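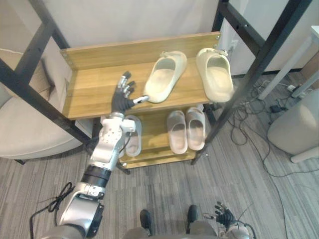
Grastbridge Hallway Words

A word list of what people call the stuff by their front door! It has 3271 entries from 19 towns, and I love every one of them. Free to use and share.

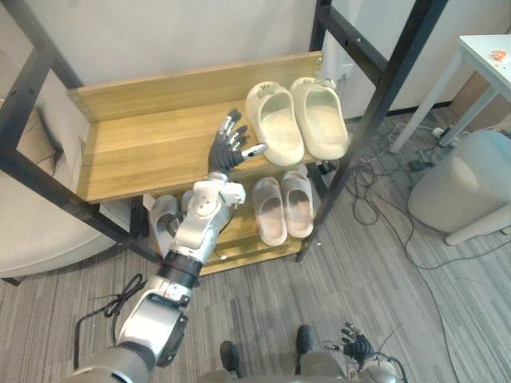

Salian wrote in to ask why "slides" and "sliders" get separate rows. They do because the towns split on it — see the notes column.

Columns: word, town, meaning, notes. Version 2 adds 9 words for doormat (my favorite is "scuffer"). 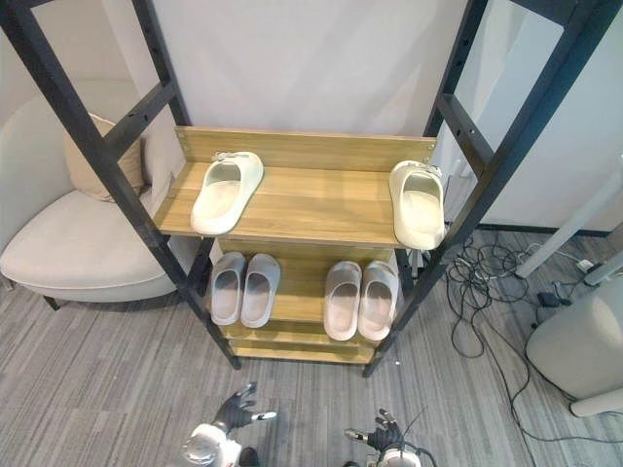 Spelling is kept as sent. Fixes welcome, I merge on Thursday.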